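Zudico project: progress report to the Menzies fund
Dec 8, 2023
Prepared by Ignacio Iturra, project lead, Nulus

Summary

This report covers the second period of the grant. The main event was the open day at our Budis site, which was a condition of the second payment. It went ahead as planned and within budget. The work on collecting demonstrations is on schedule. The work on training is behind, and the reasons are set out further down.

The open day

We invited people from local firms and two colleges. We had room for 20 and all the places were taken. Visitors came through in small groups, and each group had a short talk, a demonstration at the table and time for questions.

In the talk we explained how we record tasks. A person does the job by hand while holding a pair of grippers, and the recordings are later used to teach a robot arm the same job. We kept the talk short on the advice of your programme office, and that was the right decision. Most of the questions came once people were standing near the table.

The demonstration used ordinary things, among them a corded desk telephone and plastic bottles. The telephone is harder than it looks. The handset has to be gripped firmly at one end, and the cord gets in the way. Each gripper carries a cube with printed square markers on it, which lets us work out where the gripper is at any moment.
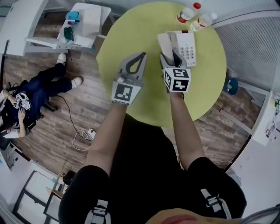 What visitors asked

The most common question was how long it takes to learn to use the grippers. Our answer is that most people can pick up a bottle within a few minutes, but need around 3 hours of practice before their recordings are good enough to keep.

Several visitors asked about cost. We gave them the price of parts for one pair and made it clear that this leaves out staff time. One firm asked whether the method would suit packing work with soft bags. We do not know yet. We have agreed to try it with samples they will send us.

There were also questions about privacy. We explained that faces are hidden in the recordings before they are shared outside the team. A college lecturer asked for this in writing and we have sent her our policy.

Eight visitors asked to try the grippers themselves. We had not set aside enough time for this and the last group ran late. Next time we would run fewer talks and give the time to practice instead. Working at close quarters also needs more thought. When a person leans over the table, their own grippers and arms can easily end up in each other's way, and newcomers tend to hold the two too close together.

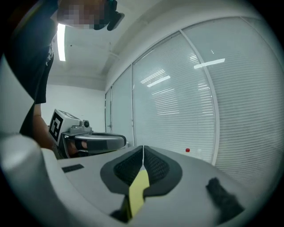 We have since added a page on posture and spacing to the guide for new operators. It asks them to keep their elbows away from the body and to check that the markers on both grippers are clear before they start.

Progress against the plan

Demonstrations: 16 of the tasks in the plan now have a full set of recordings. The rest are due by the end of the next period.

Training: behind. The computer we ordered arrived late and then needed a replacement part. It is now running. We expect to recover most of the lost time but not all of it.

Staffing: no change.

Spending

Spending on the open day was slightly under the amount set aside. We would like to move the remainder to the equipment line, to pay for spare finger pads. Please let us know whether this needs a formal request.

Next steps

We will run the first trials on the robot arm using the bottle recordings. The telephone task will follow once the bottle trials are finished. A second, smaller visit has been offered to the firms that could not get a place this time, and we will send you the details when they are settled.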